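3.2 Materials: the bin and the mixed household items

The items used in the sorting study were bought secondhand in two lots. The first lot came from a charity shop in Lidlow and was mostly toys. The second came from a house clearance in Tinport and was more varied: kitchen things, garden things, hand tools, bottle tops, parts of games, and a good many objects that none of us could name. After broken glass, blades, batteries and anything with a strong smell had been taken out, 300 items were left. They were washed in warm water with dish soap, dried on towels overnight and given a number on a paper tag. The tags were kept in a card file and were not fixed to the items, as an early try with stickers changed how some of the smaller pieces slid.

We wanted items that people really do throw into one box when they clear a room. Earlier work on household clutter, including our own first study (Llanos and Naidu), used sets of blocks and balls in a few plain shapes. Those sets are easy to describe but they do not settle the way a real box of odds and ends settles. A toy figure with bumps and hollows will stop where it lands. A long handle rolls until it meets a wall. A thing with a wide brim may rest on the brim or on its top, and the two positions take up different amounts of floor.

All items were placed in a sheet-metal bin, gray, rectangular and open at the top (Figure 4). We chose metal over cardboard after the first cardboard box sagged at the corners within a week. The metal walls do not give, so an item pushed against them stays at the same distance from the edge, and the worn gray floor makes pale and bright items easy to pick out from above. Dark blue and gray items are harder, and we come back to this in Section 5.

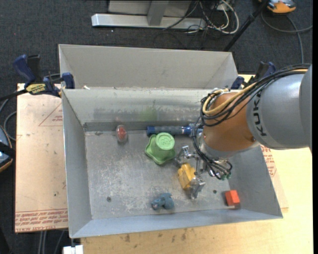

Figure 4. Bin with a small number of items on the floor, including a chunky yellow toy-like object, a light green object with a wavy brim, and a slate-blue toy figure near the front wall.

Each trial began with a fill. Items were drawn by card number, put in a bucket and tipped into the bin from the height of the rim. No one straightened them afterward. If an item bounced out, the whole fill was done again. The low fills used 17 items and the high fills used as many as would lie below the rim. Items were then taken out one at a time until the bin was bare, and the order of removal was written down by card number.

We sorted the items into four groups by shape. Long items were those at least three times as long as they were wide. Flat items would lie under a ruler without lifting it more than a finger's width. Hollow items had an opening large enough for another item in the set to enter. Everything left over was called lumpy, and this turned out to be the largest group by far, with nearly all of the toy figures in it. Two people did the sorting separately, and where they disagreed Arnulfo Llanos made the final choice. Most of the disagreements were over hats, lids and shallow cups, which could be called flat or hollow depending on which way up they were held.

Color was noted in plain words only (red, pale green, dark blue) and clear plastic was listed as its own color. Weight was taken on a kitchen scale. Items over 500 grams were left out of the low fills, as one heavy piece among so few light ones tended to push the rest into a corner.

The full run was 1000 fills. The card file, the weights and the group lists are kept with the Cirnel records and were last checked on 30/01/2022. Three items cracked during the run and were replaced with the nearest match from the spare box; their card numbers carry the letter R in the lists.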